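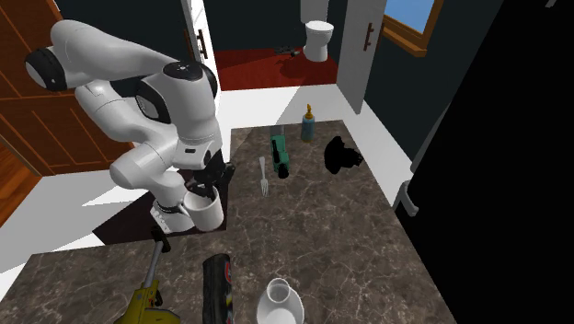 図4 淡い脈の入った濃褐色の大理石の天板と白い無地のマグカップ(コンピュータ描画)

4. 台所の天板と「飲みかけ」の時間

4.1 日記のなかの天板

前節では、集合住宅に暮らす人びとが朝の飲みものをどのように用意し、どこで飲んでいるかを、間取りとの関係からたどった。本節ではもう少し視線を下げて、台所の天板という、せいぜい腰の高さにある一枚の面に話を絞りたい。ずいぶん小さな対象を選んだものだと思われるかもしれないが、協力世帯から届いた日記を一冊ずつ読んでいくと、この面が驚くほど頻繁に顔を出すのである。しかも料理の場としてより、何かを「ちょっと置く」場として書かれていることが多い。筆者らも調査を始めたころには、天板がひとつの節を占めることになるとは考えていなかった。

用いる資料は、ニスタドフ地区の80世帯に依頼した生活日記である。記入は自由記述を基本とし、様式としては「飲んだもの」「飲んだ場所」「そのとき気になったこと」という三つの見出しだけを刷った用紙を綴じて渡した。回収した記述は2,709件にのぼる。このうち、カップ、マグ、湯のみ、グラスなど飲みものの器に触れたものが1,158件あり、さらにそのなかで、器を天板に置く、天板から取る、あるいは天板の上に見つけるといった場面を含むものが807件あった。件数の多さそのものを論じるつもりはない。見出しに「場所」という語を入れた以上、場所についての記述が増えるのは当然だからである。ただ、食卓でも机でも窓辺でもなく天板という語がこれだけ選ばれたことは、心に留めておいてよいと思う。

分類の作業はマヤ・ジャベルとティモフィー・フツリャクが別々に行い、判断の分かれた記述は筆者も加わって読み直した。読み直しの席では、たいてい分類の話から始まって、いつのまにか各自の実家の台所の話になった。作業の能率という点では褒められたことではないのだが、そこで交わされた雑談から、次に述べる「仮置き」と「居置き」の区別が生まれたことも、感謝とともに書き添えておきたい。

4.2 仮置きと居置き

日記に現れる「置く」には、少なくとも二つの調子がある。ひとつは、次の動作がすでに決まっていて、そのあいだだけ手を空けるために置くものである。湯が沸くまで、電話が終わるまで、子どもの靴を履かせるまで。書き手は置いた時刻をおおむね覚えていて、取りに戻ったことも続けて書いている。本稿ではこれを仮置きと呼ぶ。

もうひとつは、置いたことがいったん忘れられ、あとから見つけ直されるものである。次のような記述がその典型といえる。

「昼前に台所へ行ったら朝のコーヒーがあった。半分残っていた。捨てるのも惜しいし、飲むには冷えていて、しばらく眺めてから牛乳を足した。」(夫婦二人世帯、五十代)

こちらを居置きと呼ぶことにする。耳慣れない語で恐縮だが、「放置」と言ってしまうと、どうしても書き手を責める響きが入ってしまう。実際の日記を読むかぎり、居置きの器はそれほど悪いものとして扱われていない。むしろ、午前中の自分からの小さな便りのように受け取られていることさえある。先の書き手は別の日にも同じようなことを書いており、そのときは「またいた」と、まるで猫のことでも話すように記していた。

もちろん、二つの境目はなだらかである。仮置きのつもりが居置きになることはいくらでもあるし、その逆に、忘れていたはずの器をほかの家族が「まだ飲むの」と尋ねたことで、急に仮置きに引き戻される場合もある。後者はとくに興味深い。器の身分は、置いた本人の心づもりだけで決まるものではないらしい。同居者の問いかけ、来客の気配、夕食の支度に要る広さ、そうしたものが重なって、器は片づけるべきものになったり、まだそこにいてよいものになったりする。

ムンテル・サラメは、ファラー地区の下宿屋を扱った聞き取りのなかで、共用の台所では居置きがほとんど成り立たないと述べている。誰の器かわからないものは、次に台所を使う人の手で流しに移されてしまうのである。サラメはこれを共同生活の厳しさとして描いているが、筆者には少し違うふうにも読める。流しに移す人は、洗いまではしないことが多いという。所有者がまだ戻ってくるかもしれないという遠慮が、天板から流しまでの短い距離に残っているのではないだろうか。ニスタドフの日記にも、成人した子どもと親が同居する世帯に、これとよく似た振る舞いが見られた。

「娘のだと思うので洗わないで端に寄せた。夜もそのままだったので洗った。翌朝、まだ飲んでいたのにと言われた。」(三人世帯、六十代)

一晩を経た飲みものをまだ飲んでいたと言われれば、たいていの親は閉口するだろう。けれども書き手はこの件を三日後にもう一度持ち出して、今度は洗わずに小皿で蓋をしたと書いている。小皿の蓋という解決は、この世帯のほかにも複数の日記に現れる。ラップを使う例もあったが、小皿のほうがどこか丁寧に感じられるのは、筆者が祖母の台所を思い出すせいかもしれない。

4.3 天板の色と輪じみ

置かれた器は跡を残す。紅茶やコーヒーの底が描く輪じみは、日記のなかで最もよく嘆かれる汚れであり、同時に、最もよく見逃される汚れでもある。この嘆きと見逃しの配分に、天板の色と模様が深くかかわっているように思われる。

ニスタドフ地区の住戸には、大きく分けて、入居当初からの淡色の天板をそのまま使っている世帯と、改装の折に濃色のものへ替えた世帯とがある。図4に示すような、暗い地に淡い脈の走る石の面を好む人は、選んだ理由として落ち着きや重厚さを挙げることが多かった。一方、住んでからの評価は、見た目の話から手入れの話へと移っていく。濃色の面では茶の輪はあまり気にならないが、牛乳や小麦粉、それに水滴の乾いた白い跡がよく見えるという。淡色の面ではちょうど反対で、粉が散っても平気なのに、茶の輪がひとつあるだけで台所全体がだらしなく見えると書く人がいる。

脈の入った面については、ある書き手の言葉が忘れがたい。

「模様か汚れか、指でこすってみるまでわからない。こすって取れないと、ああ模様だったと安心する。」(単身世帯、四十代)

安心する、という結び方がよい。取れない汚れであった可能性は、この人の頭には浮かばなかったようである。ジャイメ・ピニェイロは建材の経年変化を論じた講義録で、柄のある仕上げは汚れを隠すために選ばれるという通説に触れ、住み手は隠れた汚れをかえって念入りに探すようになると指摘した。本調査の日記にはその両方がある。探す人は毎晩斜めから面を透かして見るし、探さない人はまったく探さない。同じ世帯のなかに両者が暮らしていることもあり、その場合の日記はなかなか読みごたえがある。

大理石を含む天然石の天板には、酸に弱いものがあるという事情も加わる。レモンや酢がつくと表面の艶が失われることがあり、書き手たちはこれを「焼けた」「曇った」「ぼけた」などさまざまに呼んでいた。輪じみは拭えば薄くなるが、艶の抜けた跡はそうはいかない。それで、石の天板を持つ世帯では、飲みものの種類によって置く場所を分ける習慣が生まれやすい。コーヒーはじかに置いてもよいが、レモンを浮かべた湯は必ず盆の上、という具合である。ある世帯では、こうした決まりが紙に書かれて冷蔵庫に貼られていた。別の世帯では決まりは一度も口にされず、新しく同居した義理の息子だけがそれを知らないまま、ふた月ほど暮らしていた。彼が自分で気づいた日のことを、義母は日記に一行だけ書いている。「今日は盆に置いた。」

4.4 白い器はどこまで目立つか

器の側の事情にも触れておきたい。世帯への訪問の際、普段使いの器を見せてほしいと頼むと、多くの人がまず白いものを手に取った。柄物や土産物もあるにはあるのだが、それらは棚の奥か、特定の誰かの専用であって、「普段の」と言われて思い浮かぶのは無地の白なのだという。

白い器は濃色の天板の上ではよく目立つ。それなら居置きも減りそうなものだが、話はそう簡単ではなかった。濃色の天板を持つ世帯の日記にも、器を置き忘れた話は同じように出てくる。違いがあるとすれば、忘れた本人以外の人がそれに早く気づくことで、先に述べた「まだ飲むの」という問いかけが、こうした世帯の日記にはとりわけよく書かれている印象を受けた。目立つということは、置いた人の記憶を助けるより先に、周囲の人の口を開かせるのかもしれない。

この点についてニザール・カナーンは、筆者らの草稿に丁寧な感想を寄せてくれた。カナーンによれば、淡色の天板に白い器がある家では、器は「いつのまにか景色になる」。景色になったものには誰も声をかけない。そう言われて日記を読み返すと、淡色の天板の世帯では、器の発見がしばしば手の感触とともに語られていることに気づく。布巾がぶつかった、袖が触れて倒しかけた、鍋を置こうとしたら何かに当たった、といった書き方である。目で見つける家と、手で見つける家があると言ってもよいだろうか。ここまで来ると解釈の楽しみが先に立ってしまうので、確かなことは今後の観察に委ねたい。

なお、無地の白い器が揃っている世帯では、誰のものかを見分ける工夫もさまざまであった。取っ手を向ける方角で区別する家、匙を入れておくのは父だけと決まっている家、飲み残しの量でわかると言い張る家もあった。最後のものについてはフツリャクが訪問時に詳しく尋ねたが、家族全員が互いに異なる答えを返し、しかも全員が自信に満ちていたという。

4.5 片づけの時刻

居置きの器にも、いつかは片づけられる時が来る。その時刻は世帯ごとにかなり安定していて、夕食の支度の直前か、就寝の直前に寄る。前者の家では、天板は調理の面として一度すっかり空にされ、そのあと再び器が集まりはじめる。後者の家では、調理は残った器を避けながら進められ、一日の終わりにまとめて流しへ運ばれる。

夕食前に空にする家の書き手は、その動作を「広げる」と表すことがあった。物を退けているのに広げるとは面白い言い方だが、台所に立つ人の実感としてはよくわかる。奥行きの浅い天板では、カップひとつを退けるだけで、まな板の向きを変えられるのである。これに対して就寝前に片づける家では、「集める」「連れていく」という語が目立った。居間や寝室から持ち帰った器と合流させるためで、天板はそのとき、家じゅうの飲みかけが最後に顔を揃える場所になる。

オダ地区で行われた先行の聞き取りでは、就寝前の片づけは若い世帯に特有の習慣とされていた。ニスタドフの日記からは、そのようなはっきりした年齢差は読み取れない。むしろ、遅い時間に帰宅する人がいるかどうかが効いているようであった。十時を過ぎて帰ってきた家族が茶を一杯飲む、その一杯を待ってから片づけるのである。待つと書いている人はほとんどいない。ただ、帰宅の遅れた日の日記には、片づけの時刻もそれに合わせて遅く記されている。10月に入って夜が冷えるようになると、その一杯が麦茶から温かいものに変わり、器もグラスからマグに替わった。

4.6 資料の偏りについて

本節の議論には、いくつかの弱みがある。第一に、日記は書かれたことしか教えてくれない。居置きの器がついに誰にも思い出されず、日記にも書かれないまま洗われた場合、それは資料のどこにも残らない。第二に、調査への協力を引き受けてくれた人びとは、もともと暮らしの細部に関心の深い人たちであったと思われる。記入を続けるうちに、以前なら気にも留めなかった器が気になりだしたと書いてくれた人もいて、申し訳ないような、うれしいような気持ちになった。第三に、天板の色や材質は住み手の申告によっており、石と石調の仕上げとの区別は必ずしも確かめられていない。「大理石だと聞いている」という答えは、訪問先でたいへんよく耳にした言葉である。

用語についても一言しておく。ウィクベリ地区の調査報告では、本稿の天板にあたるものを「作業面」と訳している。建築の語としてはそちらが正確なのだろうが、日記の書き手たちがそこでしていることの多くは、作業と呼ぶにはいささかのんびりしている。窓の外を見ながら立ったまま一口飲む、昨日の手紙をもう一度開く、猫の機嫌をうかがう。そうした時間を含めて扱うために、以下でも天板の語を用いることにする。

次節では、天板から離れた器、すなわち窓辺や階段、浴室の縁に置かれたものを取り上げる。階段の二段目を長年の定位置としてきた世帯の事例から始めたい。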